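School robot arm: wrist cable keeps snagging when the arm folds back. How do other clubs route theirs?

Posted by Annag Laing in Clubs and Classrooms
26 January 2026

Hello all, and apologies in advance for the length of this. I help run the after-school robotics club at Mutunside, and we have entered the Grarkport schools' sorting challenge for the first time. The arm has to pick up 20 small blocks and put them in the right trays. The children have named it Cairns and are terribly fond of it.

Picking up goes nicely. The trouble comes when the arm folds back towards its base between picks. The thin cable to the wrist catches on something, the arm gives a little jerk, and whatever it was holding ends up on the carpet. We've tried sticky tape (came off) and a slower speed (too slow, we run out of time). One of the lads suggested coiling the spare cable round the joint, but I'm nervous of that. Has anyone sorted this out with a club-sized budget? The event is in July, so we do have a while yet.

Reece Ellwood
Had this last year. Zip ties. Lots of them.

Slamet Yusof
Hello Annag, and well done for getting a team in! I've been looking after a student group for five years now and I'd say the cable has cost us more evenings than the programming ever did, so please tell your lot they're in good company.

I wouldn't coil it round the joint. Ours tightened up each time the wrist turned, and in the end it pulled the plug half out of its socket. What worked for us was one long, easy loop, fixed at both ends and left free in the middle. Switch the power off, move the arm gently by hand to its furthest reach and then to its tightest fold, and get one of the students to watch the cable the whole way. Fix it only once you've seen both ends of the movement. And do go easy on the zip ties -- Reece is right that they hold, but pull them too tight and you'll pinch the cable.

The other thing to look at is gaps and corners near the base, as a loose cable will find every one of them. I think our students learned more from hunting for those than from anything I told them.
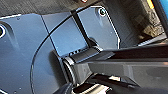 Our arm folded in over the base plates, with the cable running across them in a long arc.

You'll see it passes close to the dark gap between two of the plates, and that's the sort of place I'd check first on yours. A strip of soft edging over a gap like that costs very little. Let us know how Cairns gets on!

Kedir Alemayehu
Agree with Slamet about the loop. We also added a short pause before the fold, under a second, and dropped far fewer blocks. Might be worth a go before you move any cables.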